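Reading time: 2 minutes

The Doolan Effect

The paper was due in January, and the result was that the robot folded better when it was allowed to be bad at it.

I had not set out to find this. I had set out to find that Ustach, our new training method, beat Lakton, our old training method, by enough to justify the electricity. We gave both of them 366 demonstrations of a person folding shirts. Ustach learned from all of them. Lakton did too, but owing to a typo of mine it also learned from 29 we had thrown out, in which the person folding was plainly thinking about lunch.

Lakton won. It won by so much that my adviser asked whether I had switched the labels, and then asked again in writing.

"Run it again," he said. "Change nothing."

So I sat by the cell at Zundon with a sandwich and a clipboard and ran it again. Basket on the left, finished pile in the far right corner, two arms and a long afternoon.
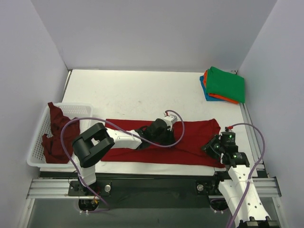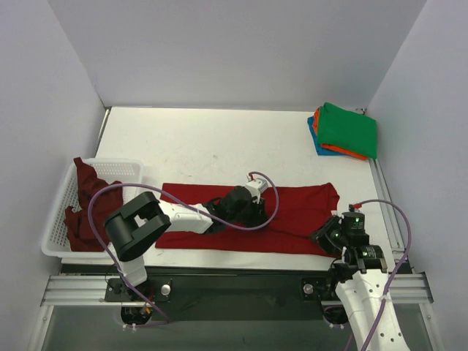
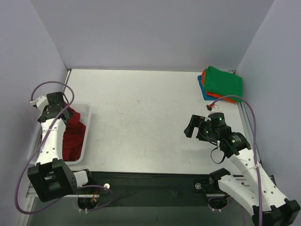
Vol. 12, No. 2

Ustach folded like a wedding guest. Every corner met its corner, until a sleeve landed an inch off, and then it stopped and waited for the world to apologize. Lakton got sleeves wrong all the time. It had seen sleeves go wrong. It gave the thing a tug, pressed down on the middle, and moved along to the next shirt with the calm of somebody paid by the hour.

I wrote this up under the heading "Robustness to Operator Error." My adviser crossed out "Operator" and wrote "Demonstrator," then crossed out "Error" and wrote "Variance." By the third draft I had made no mistake at all. I had introduced a variance condition – and with some foresight, to judge by the methods section.

That left the name. You can't publish a typo, but you can publish an effect, and we called it the Doolan Effect after the street the lab is on. A reviewer wrote back to say he was familiar with Doolan's earlier work and felt we had not cited it enough.

My adviser read this twice, took off his glasses, and asked how soon I could have a draft of Doolan's earlier work.

I told him nearly a week. Then I went down to the cell, picked up a shirt, and folded it while thinking about lunch.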